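Cell notes: the Dafis bench, one month on

Gudbridge sold us the Dafis cell on the promise that it would need next to no looking after. I had my doubts in the spring and I have them still, though fewer than before.

The arm is fine. What drifts is everything under it. Aravind Rai checked the board position every morning for 22 days and found it had crept by 3 mm, which is plenty when you are trying to come down on the middle of a small plastic star. The handbook says to re-teach the points every 4,000 cycles. We were out well before that, and re-teaching only hides a board that moves.

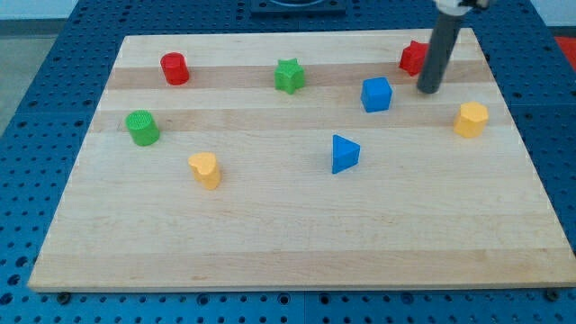
The tip over the maple board, with the shape blocks set out.

So the order is now: fasteners first, then the board, then the arm. Nathalie Landry wants a torque figure written on the cell door – I agree, once someone can show me one that holds for more than a week. Until then, nip them up by hand and log it.

Gudbridge also suggests a camera add-on that would "correct itself". Perhaps it would. I'd like to see 50 clean runs without it first, and Aravind starts those in June. Log sheets go to Nathalie, please, and fill in the date column.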